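Rimgate Carré Countertop Sealer for Marble and Other Natural Stone
Home > Stone Care > Sealers and Finishes
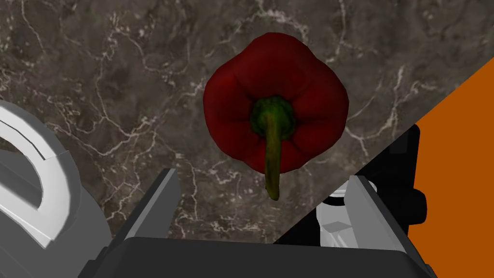

Carré is a penetrating sealer for polished and honed natural stone used indoors. It is made for kitchen counters, islands, bar tops and bathroom vanities, and it can be used on marble, limestone, travertine, granite and slate. The sealer soaks into the pores of the stone and slows down the uptake of water, cooking oil, wine and coffee. It leaves no film on the surface. Dark marble like the countertop under the red pepper shows oil spots and water rings sooner than pale stone does, and many of our customers order Carré for a dark counter after the first few months of cooking on it. Acidic foods are a separate matter, covered under Limits below.

Sizes
Pint bottle with flip cap
Quart bottle with flip cap
Gallon jug, trade pack

A quart covers a typical run of kitchen counter with two coats. Honed stone takes up more product than polished stone, so order the next size up if your counter is honed or has never been sealed.

What it does to the color
Carré is a natural-look sealer. On most polished stone there is no change you would notice. On honed black or dark green marble the surface may look slightly deeper after the second coat. If you want a clearly darker, wet-look finish, use Rimgate Jovisier instead. Jovisier is a color enhancer and sealer in one bottle and should be tested on an offcut first. The effect can't be reversed with household cleaners.

Before you start
Check whether the stone needs sealing. Put a few drops of water on the counter in a spot you use often and leave them for 11 minutes, then wipe. If the stone under the drops has gone darker, it is absorbing water and is ready for a coat. If nothing has changed, leave it alone and test again in a few months.

Wash the counter with a neutral stone cleaner and let it dry overnight. Wax, old topical sealer and polish residue must be stripped, or Carré will sit on top and dry sticky. Our Rurnar stripper removes most acrylic and wax coatings. Rinse twice after using it.

Application
Move food, dishes and small appliances off the counter. Open a window.
Wipe on a thin, even coat with a lint-free cloth or a foam pad. Work in sections you can reach comfortably.
Leave the coat on for 7 minutes. Add a little more to any area that dries out early.
Buff off everything that is left on the surface with a clean, dry cloth.
Wait 2 hours and apply a second coat in the same way.
Keep the counter dry for 6 hours after the final buffing.

Do not put food directly on the stone until the next day. Wash the counter with a neutral cleaner and rinse it before you use it again.

If a haze shows up the following morning, there was too much product left on the stone. Dampen a cloth with fresh Carré, rub the hazy area and buff it dry right away.

Limits
Carré does not prevent etching. Lemon juice, vinegar, tomato and many bathroom cleaners react with the calcium in marble and limestone and leave dull marks, sealed or not. Use a cutting board and wipe up spills soon. Existing etch marks need to be repolished.

The sealer does not protect against scratches or heat. It is not suitable for quartz composite, solid surface, laminate, glazed tile or resin-filled slabs with a fully coated face. Do not use it outdoors.

Care after sealing
Daily cleaning with warm water and a soft cloth is enough for most kitchens. Avoid scouring powder and anything containing bleach or ammonia. Repeat the water test every February, or whenever spills begin to leave a shadow.

Storage
Keep the bottle upright with the cap closed and protect it from frost. Product that has frozen will separate and can't be used. Keep out of reach of children. Full safety instructions are printed on the label and the data sheet is available on request.

Shipping and returns
Pint and quart bottles ship by ground service only. Unopened bottles can be returned in their original carton. Opened bottles can't be returned, so please order the pint if you would like to try the sealer on a small area.

Page updated August 23, 2020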